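What the second arm is going to cost us

I promised in December that I'd write up how the budget for the new bench was going, and then I kept putting it off, partly from laziness and partly from hoping the numbers would get nicer if I left them alone. They didn't! So, with a big mug of tea beside me, let me tell you where we are.

The original plan (mine, I'm sorry to say) was to buy 3 arms in one go from Standberg and be done with it. Rajeshwari Devadiga sat me down, very kindly, and asked what the third one would be doing all day. I had a lovely long answer that boiled down to "sitting there." So now we're buying 2, one this spring and one after the summer, and the money left over goes to grippers, spare finger pads and a proper service plan.

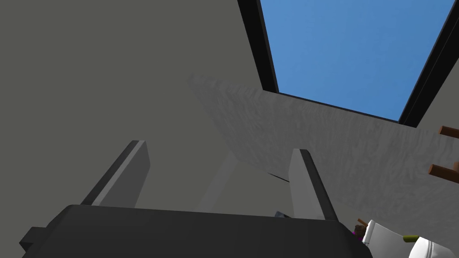 Before anybody signs anything, though, we want as much of the work as we can manage tried out in simulation. Oğuzhan Yazıcı has been setting up our tasks in Kozan in the evenings, and I've become a terrible pest, leaning over his shoulder and asking whether the reach is really enough and if a wider gripper would be worth the extra. He has the patience of a saint. Simulated hours cost us next to nothing, and finding out on a screen that you need different fingers is a great deal cheaper than finding out with a crate already open on the floor.

The part I'd underestimated was everything that isn't the arm. Mounting plates, cables, the safety fencing, two days of training, the electrician. My first spreadsheet had 18 lines and I was quite proud of it. The one Lamai Thammasiri sent back has 176, and I can't find one I'd dare to cross out (I did try with the second emergency stop, and was told no).

We're still waiting on the quote from Gratitbridge for the install. If it comes in anywhere near what they hinted on the phone, I'll place the first order by the end of next month.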